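## Equipment plan: second arm for the pick line

The budget request for a second arm went in with the May 2020 paperwork. Saqib Ghauri asked for the reasoning in writing, so this item sets out what is being bought, what is being put off, and what the first arm has told us since it was installed in February.

The current arm handles thin, light goods at the Mesby bench. Phone cases are the main item. They lie low on the surface, they flex when squeezed, and the fingers have to come down close to the bench to get hold of an edge. Most of our spending questions come from that last point. Finger tips wear, and a worn tip rides over the edge of a case instead of closing on it. We went through 26 pairs in the first run of trials and have put 100 pairs in the plan for the year, ordered in two lots so that a change in tip shape does not leave us with a full shelf of the old kind.

**Requested now**

- One arm, same model as the first, with the two-finger gripper
- Wrist camera and one spare cable set
- Finger tips, first lot of 46 pairs
- Mounting plate from Hekport, drilled to match the existing bench

**Held over**

- Suction tool. Cases have camera and flash openings, and the Wistero cup we tried leaked whenever it landed on one. Jasmina Mladenović wants to test a smaller cup before any money is set aside.
- Conveyor section. The Abubakari quote is good for 7 weeks and can be renewed once.

Staying with the same model costs more up front than the cheaper arm we looked at, but spares, training and the control software carry over. The cheaper arm would also need its own safety review, and that time was missing from the first draft of the budget. It has been added to the comparison sheet.

Comments on the parts list should go to Jasmina before the order is placed. Changes to the mounting plate need to come first, as Hekport will not alter it after cutting.
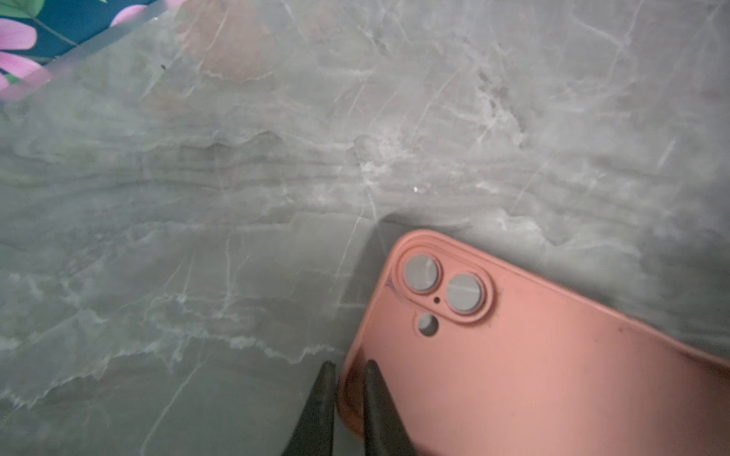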